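Nambiar Facilities Helpdesk
Ticket reference: FH-1912
Subject: Marks on green table mat, sorting table, Room 2
Raised by: Sumathi Thevar
Assigned to: Raghavendra Amin
Category: Furnishings and small equipment
Priority: Low
Status: Awaiting parts

Description of fault

The green mat on the sorting table has bluish marks on its surface. They do not come off with a damp cloth. The mat is in regular use with the coloured plates and the play fruit and vegetables, and we would prefer to go on using it if it can be cleaned. Please advise on a suitable method, and whether the mat may stay on the table in the meantime.

I should also mention that the mat moves when items are put down near its corners. It did not do this when it was first supplied in April.

S. Thevar

Response 1 (R. Amin)

Thank you for your report. Please confirm the following before a visit is arranged:

Whether the marks are on the upper surface or the underside of the mat.
Which cleaning products have been used to date.
Whether any colour has passed to the plates or to the tabletop.

Please do not use bleach, scouring powder or a hard brush. The mat may remain in use.

Response 2 (S. Thevar)

The marks are on the upper surface. I turned the mat over and the underside is clean. Only warm water and washing-up liquid have been used. I wiped the pink, green and orange plates with a white cloth and no colour came away. The tabletop is also clear.

One of my colleagues believes that a printed label was once stuck to the mat. I have not been able to confirm this, and the delivery note from Skodberg does not mention one.

Response 3 (R. Amin)

Visit completed. The mat was taken off the table and washed on both sides with Wumus surface cleaner, diluted as directed on the bottle, then left for 12 minutes and rinsed. The marks became slightly paler but were not removed. A second application made no further difference. I am not able to say whether they are ink or the remains of printing. They cannot be felt with a fingertip.

As regards the movement, the underside had a thin film of what I take to be furniture polish. This was washed off. The tabletop was wiped with plain water and dried. When the mat was put back it held its position under light pressure at all four corners. Please ask those who clean the room to stop using polish on this table.

Response 4 (S. Thevar)

The mat has stayed in place since the visit, and the room cleaning sheet has been amended to exclude polish. The marks are still visible. As the table is used for colour sorting, staff would like a plain surface, and I request a replacement on those grounds. The plates and the play food are in good order and need not be included.

Response 5 (R. Amin)

Replacement agreed. One mat, green, rounded corners, has been ordered from Naslow under item 91. The supplier has quoted 19 working days. The present mat may be used until the new one arrives and should then be returned to the Facilities store, where it will be kept for craft use.

The ticket will remain open until delivery is confirmed. Should the mat begin to move again, please add a note to this ticket; a new one is not required.

Attachments (2)

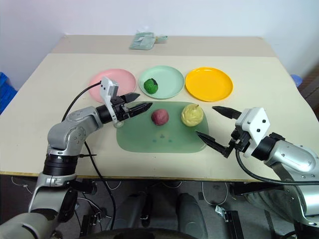
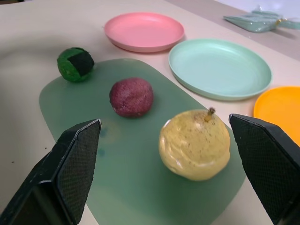

Green mat with bluish marks, on the table with plates and play food.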